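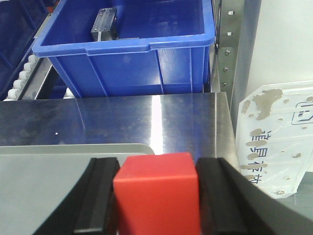
Software Engineer, Manipulation Planning and Control
Trotby Robotics / Perception and Motion group
Full time, on site, start in February or when your notice period lets you go

We write the software that gets things out of bins and puts them into other bins. If your parents ask what you do, you may say "artificial intelligence." Around the office we mostly say "bins."

The team is small and has been without a second planning person for longer than we'd like to admit in an ad. You would report to Graham Rudd, who wrote most of the current motion planner and would be pleased if somebody rewrote it.

What you'd work on

Prothero is our task planner. It takes a list of what should be where and produces a sequence of picks and places. It is good at this until two picks depend on each other, at which point it gets philosophical. You would own the part that decides when to give up and replan.

Grallow is the grasp controller. It runs at 200 Hz, closes the fingers, watches the motor current and reports whether it thinks it is holding something. It thinks this with great confidence. We want it to report a probability, and we want the planner to read it. Both halves of that sentence are currently open tickets.

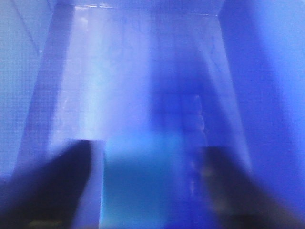 Perception is where the arguments happen. Our segmentation model was trained on decent lighting and opaque objects, and it has opinions about anything else. Give it a wrist camera view with everything washed in blue, a pale cyan block-like object between two blurry fingers and what may be a clear plastic box looming behind, with a streak of glare down its face, and we'd like it to say "block, probably, container behind it, ask me again in a moment." Getting from one frame's guess to an estimate the controller can use is a good third of this job. You don't need to be a vision researcher. You do need to be suspicious of a mask with clean edges.

Then there's the tooling. We have a log viewer called Nekico that lines up camera frames, joint states and planner decisions on one timeline. Everyone depends on it, everyone complains about it, and the clock sync code contains a comment that reads only "sorry." Expect to spend some of your first month in there. It's the quickest way to learn how the rest fits together, and you'll have ideas.

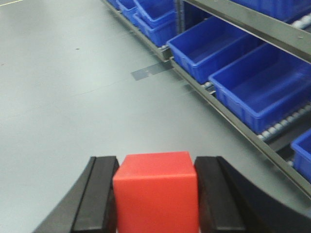 Photo: Trotby Robotics, wrist camera

What we need from you

Solid C++ and Python, and the judgment to know which one you should be using at the moment.
Experience with motion planning or real-time control on an arm that physically existed. Simulation is lovely and we use it daily, but it has never pinched anyone.
Comfort with coordinate frames. If you've lost a day to a flipped quaternion, mention it in your application. We'll feel we know you.
Willingness to read logs. The current regression suite replays 300 recorded picks, and 17 of them fail for reasons filed under "misc."

Nice to have: work on grasp detection from current or tactile signals, behavior trees, anything involving transparent objects, a tolerance for cubes.

You don't need a PhD. A couple of us have one and it hasn't helped with the clock sync.

What you get from us

A salary range we'll send you before the first call, so you can save us both the trouble. Health and dental. Twenty-five days off, which Graham will nag you to take. A desk within walking distance of the robot, and time on it that you book yourself. Coffee that has been described, in writing, as adequate.

How to apply

Send a resume and a page or less on a bug you're proud of finding. It can be someone else's bug. Skip the cover letter about your lifelong passion for warehouse automation, please; we've read it. If you have code we can look at, add a link. If it's all locked up at your current employer, say so and we'll talk through something on a whiteboard instead.

After that there's one phone call and one half day here, beginning at 10 a.m., during which you'll fix a small real problem in Prothero with one of us sitting next to you. Lunch is on us. We answer every application, including the ones from recruiters, though those answers are shorter.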